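Filed under: Course handouts > Everyday Science > Sleep

Week 2: Why we sleep in cycles

Welcome back! Tonight is my favourite topic. Sleep comes in rounds of light, deep and dreaming sleep, and your body clock sets the timing.

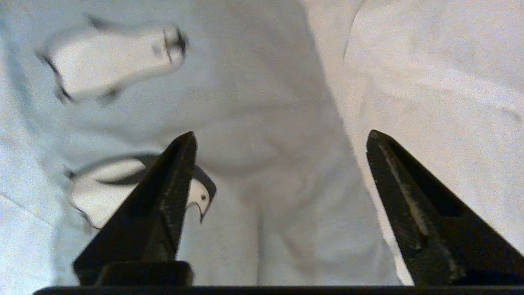 Fig. 1. White cloth, softly creased.

Deep sleep comes mostly early in the night, dreams mostly towards morning (so a short night costs you dreams!).

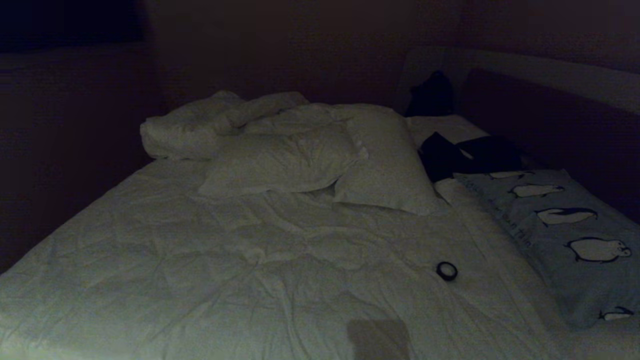
Fig. 2. Bed with white pillows.

Light is the big signal. Try dimming lamps before bed.

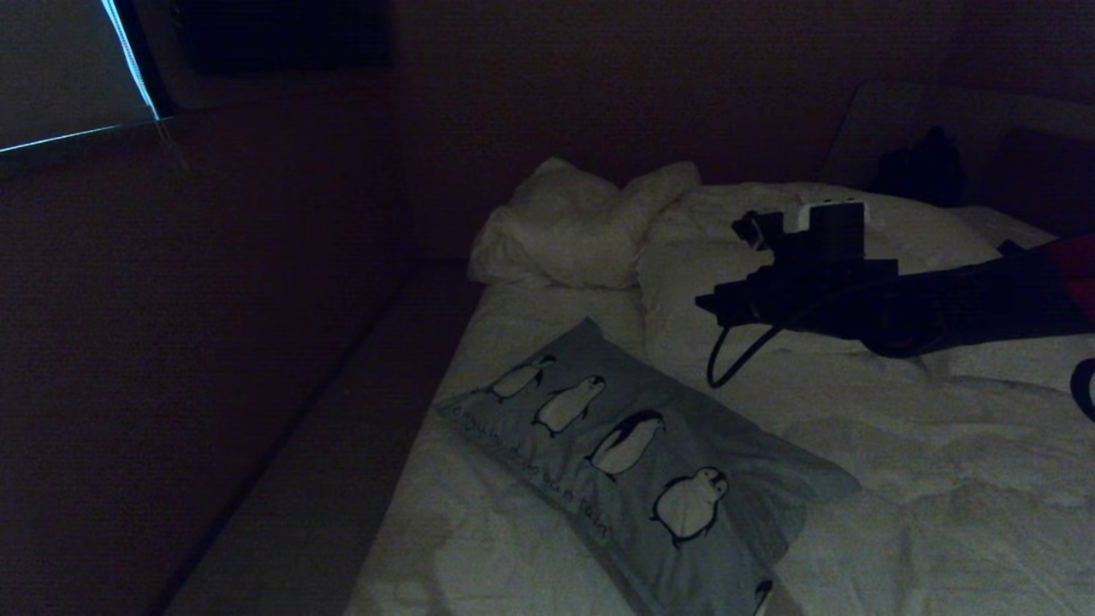
Fig. 3. Penguin pillowcase.

Keep your sleep diary for 14 nights and bring it along. 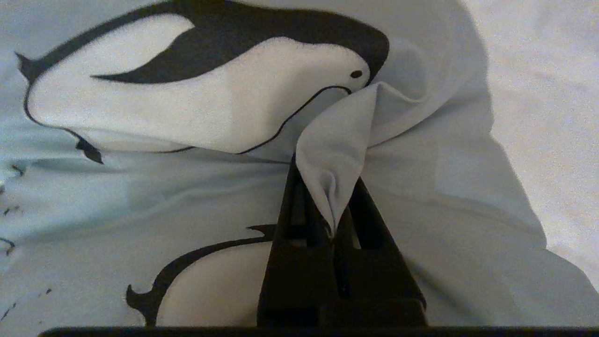
Fig. 4. Penguin print, close up.

Reading: Lacerda, chapter 2.

Related handouts
Naps and shift work
Jet lag
Why teenagers sleep late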